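Pledcombe Housing Trust
Short-Stay Family Lodging, Astville
Progress report to the Doolan Fund, second reporting period

Summary

The Trust is pleased to report on the second period of the grant for family lodging near Astville General Hospital. The lodging gives relatives of long-stay patients a furnished room within walking distance of the wards. The period was used mainly to bring the upper floor into service, to settle the referral process with the hospital's social work team, and to reduce the time a room stands vacant between families. Two of the three targets for the period were met. The third, on referral times, was missed and is discussed below.

Occupancy

The house provided 739 family nights during the period, against a target of 600. Demand was strongest in the weeks after the upper floor opened in April. The longest stays were connected with the neonatal unit, and the shortest with planned surgery. Families traveling from outside the county made up the larger part of all stays, which is consistent with the needs assessment submitted with our original application.

We had expected occupancy to fall during school vacations, when relatives often share the work of visiting. It did not fall. The Trust has therefore withdrawn its earlier proposal to close part of the building for maintenance in those weeks and will schedule the work room by room.

Rooms and furnishing

Furnishing of the upper floor was completed within the approved budget. Beds and mattresses were bought new, and wardrobes and chairs were transferred from the Trust's former property on Carnex Street after inspection. Blackout blinds were added at the request of the hospital, as many relatives sleep during the day after a night on the ward. 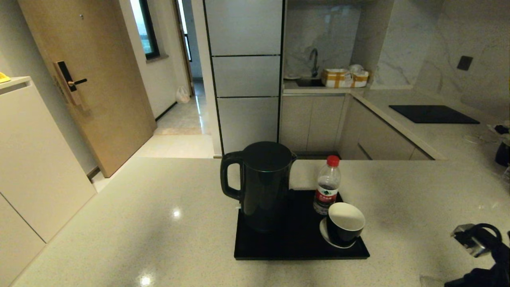

Comments from families were collected on a short form left in each room and returned at checkout. The form asks about sleep, noise, cleanliness and the distance to the hospital, and leaves space for anything else the family wishes to say. Noise from the stairwell was the most common complaint, and felt pads and a slower door closer have been fitted on the upper landing. Small provisions for arrival drew more favorable remarks than any other item. Several families mentioned that having an electric kettle, a bottle of water and a cup and saucer set out together on a tray meant a great deal after a late journey. The cost of such provisions is modest, and the Trust asks that it be moved from the one-time furnishing line to the running costs line for the next period.

Referrals

The agreed target was for a decision on every referral by the end of the next working day. This was achieved for most referrals but not for all of them. The delays came chiefly from incomplete forms, in particular where the expected length of the patient's stay had been left blank. A revised form, prepared jointly with the hospital, is now in use. It is one page long and can be completed by ward staff without the involvement of a social worker.

A smaller number of delays arose in the evening, when the Trust's office is closed. From the start of the next period, the house manager, Bienvenido Bautista, will be authorized to accept urgent referrals until 9 p.m. where a room is vacant. A record of these decisions will be reviewed each month by the operations director.

Staffing

The part-time housekeeping post was filled early in the period. The turnaround of a room between families now takes one working day, where it previously took two. Training in safeguarding and fire safety has been completed by all staff. The night contact arrangement remains shared with our Pledcombe house and has worked satisfactorily.

Finance

Expenditure remained within the grant award. Utility costs were higher than forecast, reflecting the heavier use of the building, and were offset by savings on furniture. Laundry costs also rose. The Trust has obtained a revised quotation from its present contractor and is seeking a second before renewing the agreement. Families who are able to contribute are invited to pay $25 per night, and no family has been refused a room on grounds of cost. A full statement of income and expenditure is attached as Annex A.

Next period

The Trust will complete the room-by-room maintenance, monitor the effect of the new referral form, and replace the boiler serving the ground floor. We also request the Fund's approval to carry forward the unspent furnishing balance toward a stair lift, for which an outline specification is attached as Annex B. A decision before the start of the next period would allow the installation to be arranged alongside the boiler work.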